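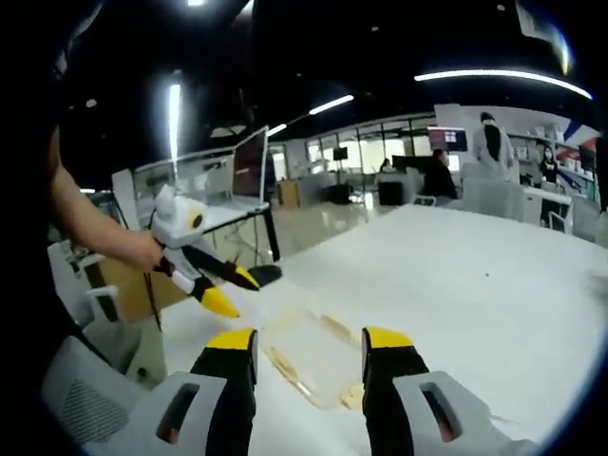
Clear tray on the white table.

Ticket 3664
Shop: Griradham Party Supply, online orders
Product: Evis light-up bracelets, mixed colors, bag of 30
Opened: 10/03/2018
Status: Closed, with notes for the next person

Customer's message

Hello there, and I hope you are all having a good day over at the shop. I ordered three bags of the Evis light-up bracelets for my granddaughter's birthday, which we are holding in the yard after dark so the kids can run around and glow. The box came nice and early and everything looked fine. Then I sat down last night with a cup of tea to try them out, and I am sorry to say a lot of them would not light. I went through every one. Out of 90 bracelets, 82 did nothing at all when I pressed the button, and the other eight lit up very faintly and quit after a minute or so.

I did look for a tab to pull, as the ones we bought last year had a little paper tab sticking out, but I could not find one on these. I don't want to make a fuss, you were lovely about the balloons back in February, but the party is coming up and I would like to know whether I am doing something silly or whether I need new ones.

First reply from the help desk

Thank you so much for writing, and for going through every single bracelet -- that must have been a long cup of tea! You are not being silly. The Evis bracelets were changed a little this year and we have had a few people ask about the tab, so let's start there.

On the new style, the tab is a thin piece of clear film tucked under the battery cover on the inside of the band, and it doesn't stick out the way the old paper one did. Please turn one bracelet over so the button faces the table. You should find a small round cover with a notch in it. Put a fingernail or a dime in the notch, turn it to the left, and lift. If there is a bit of clear film between the battery and the metal spring, slide it out, put the cover back, and press the button twice. The first press is slow mode and the second is fast flash. A third press turns it off.

Would you try that on five or six of them and let us know? No need to do the whole lot tonight.

Customer's reply

Well, I tried six and I found the film in four of them, and three of those four came right on, bright as anything. My husband was very pleased with himself because he had said there would be a tab somewhere. The fourth one had the film out and still nothing. The last two had no film in them that I could find, and they were dead too. The eight faint ones from yesterday have no film either. Is it possible somebody took it out before they got packed?

Second reply from the help desk

Oh, that is very helpful, thank you, and please tell your husband well done. Three out of four is a good start.

For the ones with no film, I think you are right that it was never put in, or slipped out along the way. Without it the battery touches the spring the whole time, and a button that gets squeezed in the bag can switch the light on and leave it running in the warehouse until the battery is flat. The faint ones would be the same trouble, only not quite so far along.

For the fourth one, would you mind taking the battery out and looking at which way up it was? The flat side with the plus sign should face the cover. We had some from the supplier, Dondach, where a few batteries went in upside down. Flipping it over does no harm at all and it often wakes them right up. If the spring looks squashed, you can lift it a tiny bit with a toothpick, but please be gentle, it is thin.

One thing I should have said the first time, and I apologize: please keep the loose batteries well away from the little ones while you have the covers off. They are small and shiny and very easy to swallow. Do it at a table with a dish to put them in, and check that every cover is turned all the way to the right before the party.

Customer's reply

It was upside down! I turned it over and it works. I have now done all three bags, it took most of the afternoon with the radio on. Two of the bags are just about perfect now. The other bag is the bad one, hardly any film in it and most of them won't light whichever way I put the battery. I have put that whole bag to one side. There is a number on the header card but it is rubbed and I can't make it out, sorry.

Third reply from the help desk

Please don't worry about the number, we can find the batch from your order. A fresh bag of 30 is going out to you at no charge, and it will come from the newer shipment out of our Ortuño stockroom. I asked them to open it and press every button before it is taped up, so it may look a bit handled when you get it -- that is only us checking. You don't need to send the old bag back. If you have a battery drop-off at your grocery store or library, the dead ones can go there.

Customer's reply

The new bag came and every one of them lights up. I am so relieved. My granddaughter has already asked for the purple ones. Thank you for being so patient with me.

Notes on closing

Cause was three things at once: hidden film the customer didn't know about, at least one battery upside down, and one bag with the film mostly missing. Ask about film first, then battery direction, and only then offer a replacement. The product page still shows the old paper tab and says "pull and go," so I have asked for that line to be changed. Credit for one bag requested from Dondach, no answer yet.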